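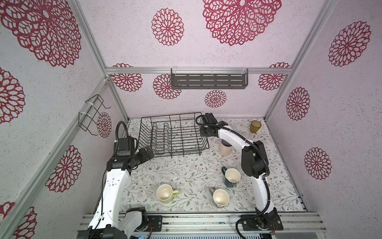
Two arms, four mugs and a dish rack at the Cundilport workshop.

Magdolna Győri spent 11 years running the dish room of a hotel before she went to work judging machines that want her old job. She has sat through a lot of demonstrations since then and is hard to impress. "They always show you the one cup," she says. "I had 200 covers on a slow night. Show me the rest of them."

Her employer, Kerekes, advises restaurants and care homes on equipment. Clients ask her every month whether they can buy a robot for the kitchen yet. Her answer in June was no, and it is still no.

I asked what she makes of the pair of arms at Cundilport, which are being taught to fill a household rack with cups and glasses.

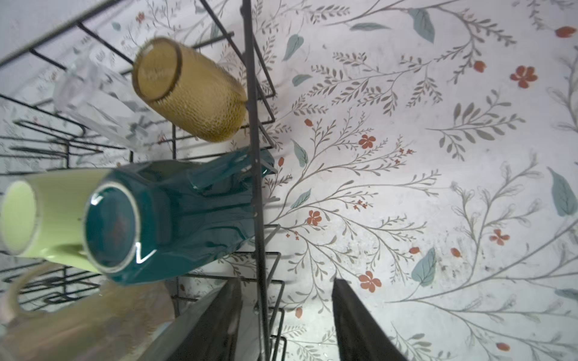

"Glass is the honest test," she says. "A mug has a handle and thick walls, you can be rough with it. A clear glass you can hardly see, and I mean people too. I used to lose more than 52 a month, and those were good workers with good eyes."

She is fair to the engineers. The grippers are gentler than the ones she saw at Lerkum, she says, and she likes that they work with mixed cups of different shapes. What bothers her is the talk around it. A sales sheet from Flakilia, another firm on her list, promised a "hands-free kitchen." She timed their machine herself: 115 seconds for one mug.

"My niece does it in 4, while looking at her phone."

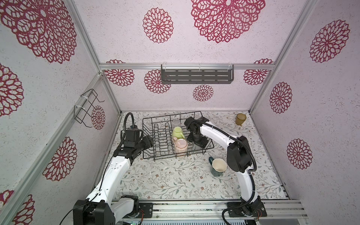
Then there is everything that comes before the rack. Somebody has to scrape the plates, find the spoon at the bottom of the sink and notice the lipstick on a rim. Győri wants to know who wipes down the counter – and who gets called when an arm stops halfway. "In a kitchen you can't put a cage around the sink and ask everyone to wait."

Would she have one at home? She thinks about it longer than I expected.

"If it was cheap, and it did the whole load at night, and I didn't hear it. Maybe. But I have a dishwasher that does that now."
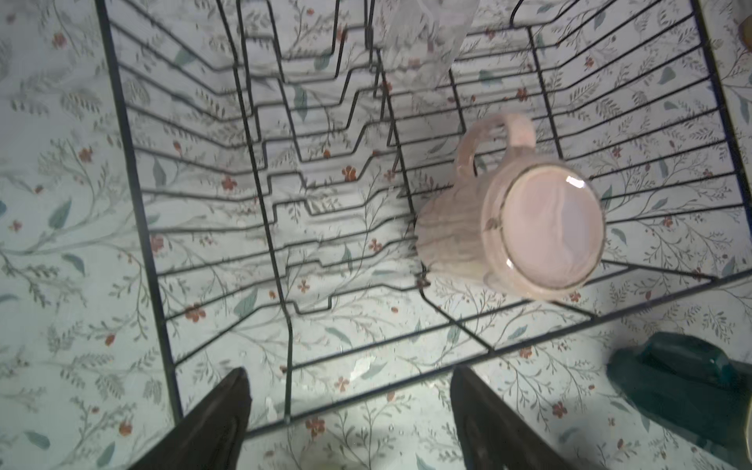 A pink mug on its side in the rack, above the open gripper.

She plans to go back to Cundilport next year with a box of her own chipped cups.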